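Kitchen & Pantry Talk > Water and Drinks
Thread: Does decanting soda actually keep it fizzy longer? I have doubts

Page 1 of 1

doorstop_ed
Joined: November, years ago
Posts: 1,697
Posted 2022-05-24

My sister-in-law came back from a weekend away convinced that big bottles of sparkling water go flat because of the air space, and that if you squeeze the bottle before you put the cap back on, it stays fizzy for days. She now squeezes everything. The fridge door looks like a car accident.

I say this does nothing, or makes it worse. She says she can taste the difference. She has also started buying a gadget called the Panorari, a little pump cap that pushes air in, and using it on the bottles she hasn't squeezed. So she is taking air out of some bottles and pumping air into others, and claims both work.

Can anybody who knows some chemistry settle this? I don't need to win, but I would like to.

mrs_tiltus_fan
Posts: 212

Squeezing works for us. Been doing it since the kids were small. We go through a lot of ginger ale and the squeezed one always has more bite the next day. I don't care what the chemistry says.

Halfcup
Posts: 889

It makes it worse. The gas comes out of the drink until the pressure in the space above pushes back hard enough. If you squeeze the bottle, you have a soft-sided bottle that wants to pop back to its old shape, so the gas comes out and fills it up again, and you have lost that gas from the drink. Leave it alone, cap it tight, keep it cold.

The pump caps are a joke. You are pumping in room air. Room air has next to no carbon dioxide in it. The drink doesn't care about the total pressure, only how much of its own gas is above it.

doorstop_ed

Thank you. I'm printing that.

Shiuli Matubbar
Posts: 64

Halfcup is right about the pump. On squeezing I'd be a little careful, as it depends on how much is left. With a nearly full bottle the air space is tiny either way and you would never taste it. With an inch left in the bottom, it's going flat whatever you do.

I wouldn't put any weight on "I can taste the difference" unless somebody else poured the glasses. I used to help run taste panels for a grocery wholesaler and people will find a difference between two cups from one jug if you tell them there is one.

The thing I would look at is the cap. Most flat soda I've had was a cap that hadn't been tightened past the first bit of resistance. Then people lay it down in the fridge to save room and blame the bottle.

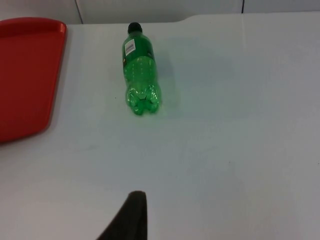 Lying down, black screw cap on the far end.

On the lying down part I have no strong opinion. I've read that it gives the liquid more surface and so it loses gas faster, and that sounds sensible until you remember the cap is supposed to be closed. If it's sealed, it will settle at the same point standing or lying. It might get there sooner on its side. That's all I'd be willing to say.

mrs_tiltus_fan

So you agree squeezing might do something.

Shiuli Matubbar

I agree I can't rule out that it does something too small to notice.

grabowska_st
Posts: 31

My uncle worked at a bottling plant and he said always store on the side so the liquid keeps the seal wet. Same as wine.

Halfcup

Wine has a cork. A cork dries out and shrinks. A screw cap has a plastic liner and doesn't need a drink. I don't doubt your uncle worked there, but what was his job?

grabowska_st

He drove the delivery truck.

Halfcup

Right.

grabowska_st

He talked to the people inside every day though. I don't see why a driver wouldn't know.

Pelham Quarry
Posts: 430

Can we talk about temperature, because that's most of it. Cold liquid holds more gas. People open a warm bottle, half of it foams into the sink, they put the rest in the fridge and then complain it's flat tomorrow. It was flat when you opened it.

Chill it before you open it. Open it slowly. Put it back right after pouring. I know that's boring.

I also think glass vs plastic matters more than people let on. Plastic lets gas through over time. Not overnight, but if you buy cases on sale and leave them in a garage through the summer, the ones at the back will be noticeably weaker.

doorstop_ed

How long is "over time"? I have a stack from Clulladano (the discount place by the highway, for the out-of-towners) that I bought when they were clearing shelves.

Pelham Quarry

Couldn't tell you a number. Months. Look at the date on the bottle and drink the oldest first.

doorstop_ed

The date has rubbed off, which may be why they were clearing shelves.

VeraOnTheHill
Posts: 1,102

I'm going to be the annoying one. Has anyone in this thread tested any of it? I see one person with a feeling, one with an uncle, and two with a high school textbook. The textbook people are probably right but it isn't the same as having done it.

It would be easy. Two bottles of the same thing, same store, pour the same amount from each. Squeeze one and cap it, cap the other normally, put both in the fridge. Next day weigh them or just shake them into a measuring cup and see which foams more.

Halfcup

Foam height is a bad measure. Depends how hard you shake, how clean the cup is, all sorts.

VeraOnTheHill

Then weigh them. Kitchen scale before, kitchen scale after.

Halfcup

Weigh them when, though? The gas that comes out of the drink is still inside the bottle until you open it. You'd have to open both, let them sit a second, weigh again. And a kitchen scale that reads to the gram isn't going to see much.

VeraOnTheHill

So you have a theory that can't be tested with anything in a normal house, and you are very sure of it. Okay.

Shiuli Matubbar

That's a bit hard on Halfcup, but I see the point. A blind tasting would do. We aren't trying to publish it, we're asking if a person drinking it would know. If a person can't tell, then it doesn't matter who has the better theory.

What you need is for the pourer and the drinker to be different people, and the bottles out of sight of the drinker. Put them on a tray, carry the tray into the other room, pour there, bring back only the glasses. At the wholesaler we kept the bottles on trays for exactly that, and also because someone always spills.

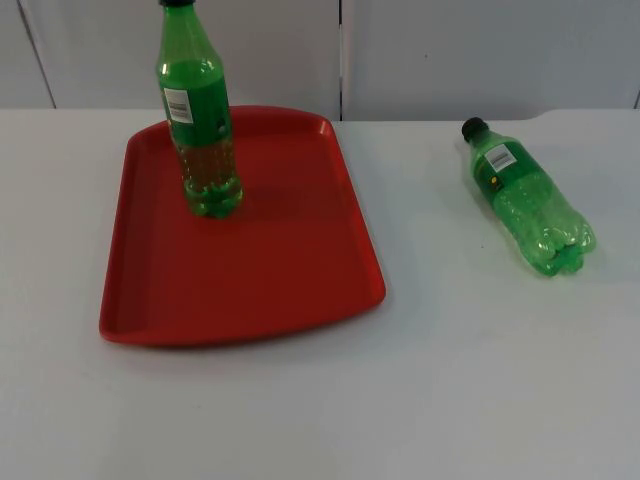 Do it more than once too. One round tells you nothing, a coin flip would be right half the time. I'd want 16 pours at least, spread over a few days so your tongue isn't numb, and with the order decided by a coin and written down by the pourer. If she gets 9 of those right, that's luck. If she gets all of them, I'll start squeezing mine.

doorstop_ed

I showed her this. She'll do it, but she wants to pick the brand and she wants it on record that she had a cold last week.

Halfcup

And there's the excuse, before the first glass.

mrs_tiltus_fan

It isn't an excuse, you really can't taste with a cold. I don't know why everybody on this board is so rude about things people do in their own kitchens.

Pelham Quarry

Which brand did she pick?

doorstop_ed

Tiltus, the lime one. She says plain water is too hard.

VeraOnTheHill

Flavored is a poor choice. The lime will cover up a lot. Although if she can tell through the lime then it's a stronger result, so fine.

mrs_tiltus_fan

Lime is the best one.

grabowska_st

Asked my uncle again. He says it was beer, not soda, and they stood the beer up.

Halfcup

I'm leaving that one alone.

doorstop_ed

Update. We managed 19 pours, three more than asked for, as she wanted a few extra at the end when she felt she was "getting the hang of it." My wife poured, in the laundry room, with the door shut. Coin for the order. Each time she got one glass and had to say squeezed or not squeezed.

She got 9.

Halfcup

So a coin.

doorstop_ed

A shade under a coin. She says the glasses were wrong. She wants tall narrow ones next time, and she wants the bottles to sit for two days instead of one.

Shiuli Matubbar

Two days is a fair request. It might be that one night is too short for any difference to build up. I'd still expect nothing, but I wouldn't say you have shown squeezing does nothing. You've shown one person couldn't pick it out after one night in lime water.

VeraOnTheHill

Which is more than this thread had before.

Halfcup

I'd like to point out this doesn't support my side either. I said it makes it worse. If it made it a lot worse she should have been able to tell. So maybe worse, but not by enough to drink. I'll take that.

mrs_tiltus_fan

I'm going to keep squeezing mine.

Pelham Quarry

Did anybody test the pump cap?

doorstop_ed

It broke. The rubber part came out the second time she used it and it's somewhere behind the fridge. She has asked for the money back and they've offered her another pump.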